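Pisisach (method)

Pisisach is a method for training robot arm controllers in simulation, in which the policy receives one external view of the workspace and one view from the gripper, and the two are deliberately drawn out of step during training. It was developed by Bit-na Heo at the Kidelstead laboratory and is usually described as a form of cross-view randomisation. The first implementation was written for the Niltton simulator. 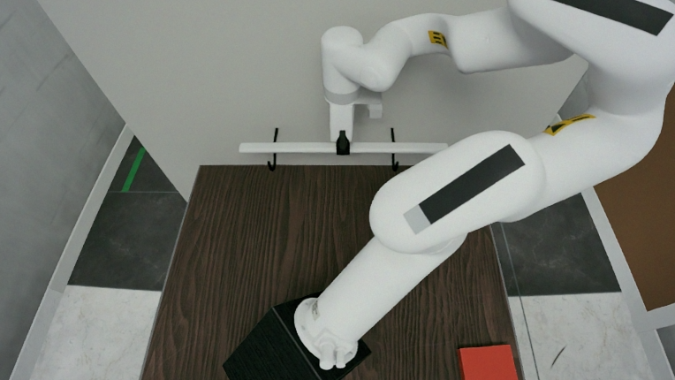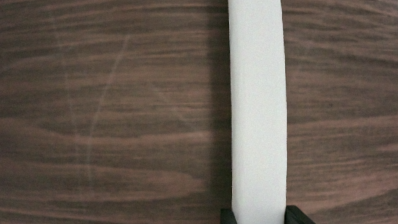 Simulated tabletop workspace: the arm above a white shelf with a small dark bottle (first), and a close view of the gripper fingertips on either side of a white strip (second).

Background

Controllers trained on two camera views tend to rely on whichever view is easier to read. In tasks with small or narrow objects this is often the gripper view, where the target fills much of the image shortly before contact. If that view is later blocked or poorly lit, the controller may fail even though the external view still holds enough information to finish the task. Earlier work dealt with this by blanking one view at random, a technique known as view dropout.

Method

Pisisach keeps both views at all times but renders them with separate settings. Surface textures, light direction and object colour are drawn once for each view, so that a table may have dark grain in one and a plain finish in the other. Geometry and object poses are shared. The controller is therefore pushed towards features that agree across views, such as edges, gaps and relative position.

Training runs in two stages. In the first, 280 demonstrations are replayed and each is rendered with 50 pairs of settings. In the second, the controller acts by itself and is corrected by a scripted expert that has access to the true object poses. A consistency term penalises differences between the actions predicted from each view alone. The weight of this term is raised slowly, as a high starting value was found to produce controllers that hardly move.

Results

In the original tests, each controller made 55 attempts per task. The largest gain over view dropout was reported for grasping thin objects lying flat. There was little change for upright objects, where the external view was already sufficient. All tests were carried out in simulation.

Limitations

Separate rendering increases the cost of each training step. The method also assumes that camera positions are known. A variant by Krajčí estimates them during training, at the price of slower convergence.

See also

Domain randomisation
Imitation learning
View dropout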